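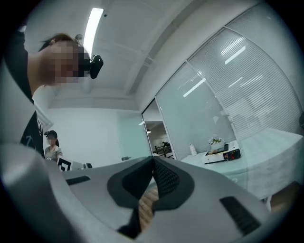

How long should I rest a rye dough before shaping when the kitchen is cold?
Until the surface shows small cracks and the dough has grown by half, whatever the clock says. In my kitchen in December it takes two hours, sometimes more.

Forum > Bread > Rye and sourdough
Thread: Cold kitchen, slow rye

rzanetti wrote:
Good evening to all. I put the question and the short answer on top because a moderator asked for this in long threads. Now the longer version. I bake with 80 percent rye and a stiff starter. In summer my first rest is one hour and the loaf is good. Since the weather has changed the same recipe gives me a dense line at the bottom, 2 cm high, and the crust separates from the crumb on one side. Flour is the medium rye from Stalter. I did not change the water or the salt. I have tried a longer bake and it did not help. I would be thankful for your experiences.
Renzo Zanetti

millpond_k wrote:
Dense line at the bottom is underproofed nine times of ten. Your starter is cold too, remember. If you keep it on the same counter, it is weaker before you even mix. Feed it the evening before with warm water and put it in the oven with only the lamp on.

Oda_bakes wrote:
I don't agree with millpond. With that much rye, a gummy bottom can also be too much water or cutting too early. How long do you wait before you cut? I wait 12 hours minimum, wrapped in a linen towel. And is it gummy or is it dense? These are different problems.

rzanetti wrote:
Thank you both. Oda, it is dense and also a little gummy, I am sorry that I was not exact. I cut after 8 hours. The starter stands on the counter near the window, so millpond is maybe right about the temperature. I will move it.

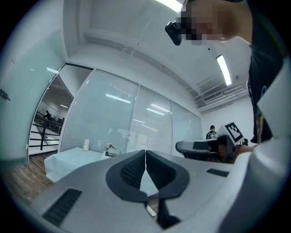 Indoors.

skillet_and_rye wrote:
Hello Renzo, I had this same dense line for a whole winter. For me the tin was guilty. I was using a thick Cosell tin which I stored in the garage, and I put the dough directly in the cold metal. The outside of the dough stopped working and the middle continued. Now I rinse the tin with hot water, dry it, grease it and then fill it. The line went away in the first week.

millpond_k wrote:
A tin warms up in ten minutes. I can't believe this makes 2 cm of dense bread.

skillet_and_rye wrote:
In your kitchen maybe. Mine is 14 degrees in the morning (Celsius). I only report what I had.

Oda_bakes wrote:
The tin can be one part of it. But Renzo, please write the amount of water. Everybody is guessing. Also the Stalter medium rye is ground finer than the one from Ó Conaill, and in my hands it takes less water. When I switched I had to go down by 11 grams for one loaf. It sounds like nothing but I could feel it on the spoon.

rzanetti wrote:
The water is 410 grams for 500 grams of flour in total, plus what is in the starter. I switched from Ó Conaill to Stalter in autumn, because the shop had no more of the other. I did not connect these two things. I wrote above that I did not change the water, and this is true, but it seems I should have changed it.

Oda_bakes wrote:
Then start there. Change only the water in the next loaf and leave the rest, otherwise you will not know what helped.

millpond_k wrote:
I would still do the starter first. A weak starter makes every flour look wet. Less water with a weak starter gives you a brick.

Oda_bakes wrote:
We can disagree on the order. He has to bake both anyway.

tomtegubbe wrote:
Reading along with interest. Does anybody use the folding proofing box from Skaltard? I am thinking of buying one for the same reason, but it looks small for a long tin.

skillet_and_rye wrote:
I have it. The long tin goes in only diagonally and the lid doesn't close well. For two round baskets it is fine. Put a cup of hot water in the corner or the top of the dough gets dry.

tomtegubbe wrote:
Thanks, then I will wait and use the oven lamp.

rzanetti wrote:
Small report. I baked two loaves. The first one with less water and the old place for the starter: the bottom is less gummy, but the line is still there, maybe half as high. For the second one I used the same lower amount of water, and the starter stood overnight in the oven with the lamp. The line is almost gone, only in one corner I can find it. The crust did not separate. I cut both after 12 hours, as Oda recommends. So I think that you were both right, and the warm tin I will try next.

millpond_k wrote:
Good. Keep the lamp.

Oda_bakes wrote:
Nice result! Please write the final rest time also, for the people who find this thread later.

rzanetti wrote:
First rest two hours and ten minutes, second rest in the tin 55 minutes. The oven was at full heat for the first 11 minutes, then lower.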